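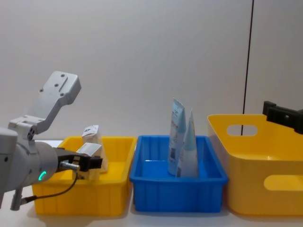

Club night again, Thu 19 October, typing this fast before bed. We finally settled the sorting task for Ludton. Pick from one bin, drop in another, no touching the walls. Sounds easy. Reet wanted everything soft and squishy, I wanted boxes, so we did both, and the little cream carton is my favorite because the fingers close on it square and it doesnt roll. The squeeze tubes standing cap down in the blue bin are a whole other story, they tip if you breathe on them. Musyoka rewrote the approach so the arm comes in higher. Better I think. We logged 27 tries tonight and I still have to type them up, ugh.

Themis did the grip force table. 19 rows, half of them guesses from August when we were still on the old code. Needs redoing before anyone from the Rodik team sees it.
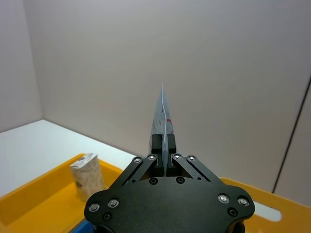

So when do new people get to drive? After two club nights of watching and one safety talk with Mercedes, then you get a slot on the signup sheet.

Other stuff. Bring your own laptop next time, the shared one is stil doing updates. Dzintra has the forms for the bus, get them signed. And somebody please push the branch with the bin positions, I have the old ones and my arm keeps aiming at the rim.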